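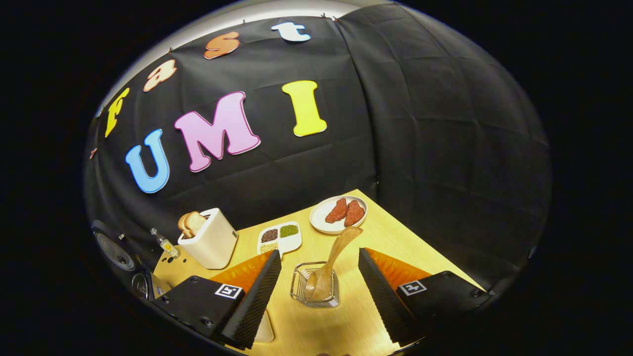 **Teaching a two-handed scooping task: hand-held grippers or remote control?**

Hello all! I look after a small kitchen bench project at Wenthorpe and we'd like our arms to learn to serve rice. I've recorded 14 demonstrations with a pair of hand-held grippers and I'm very fond of them, but a colleague swears by driving the arms remotely from the start. Has anyone here done both? I'd also love to know how many runs is sensible before a first training go.

**Reply 1** (accepted)

Hand-held, for anything with a spoon in it. You feel the weight and your wrist does the sensible thing without being asked, whereas my remote scooping (on the old Jernano setup) was dreadfully jerky and took an age. Do keep the square markers on the fingers in view, and go slowly near the pot, slower than feels natural!
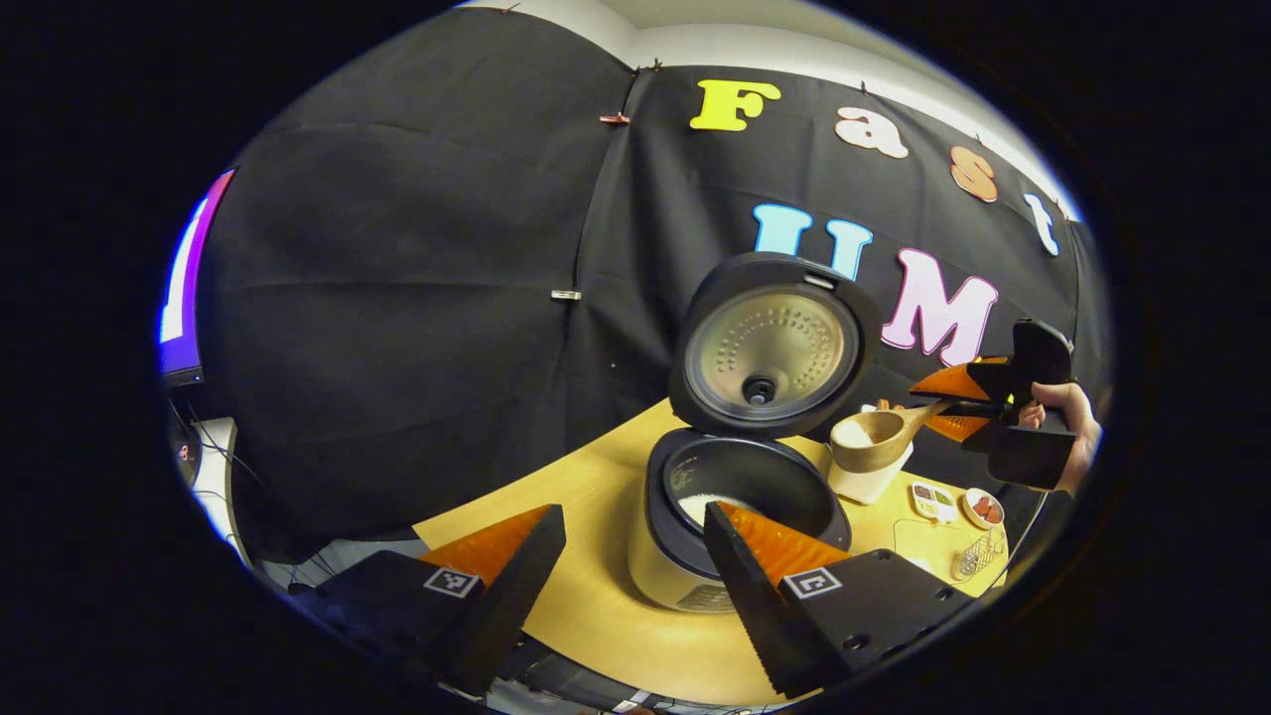 *Two grippers at the rice cooker, one of them holding the scoop*

We had something usable after around 1049 runs, spread over several weeks and a great deal of tea.

**Reply 2**

remote is fine if you practise. 5 minutes a day

**Reply 3**

I'd do both, if you have the patience. Record by hand first, then use remote control to correct the arm where it goes wrong. Move the dishes about between runs too, I forgot and had to redo the lot.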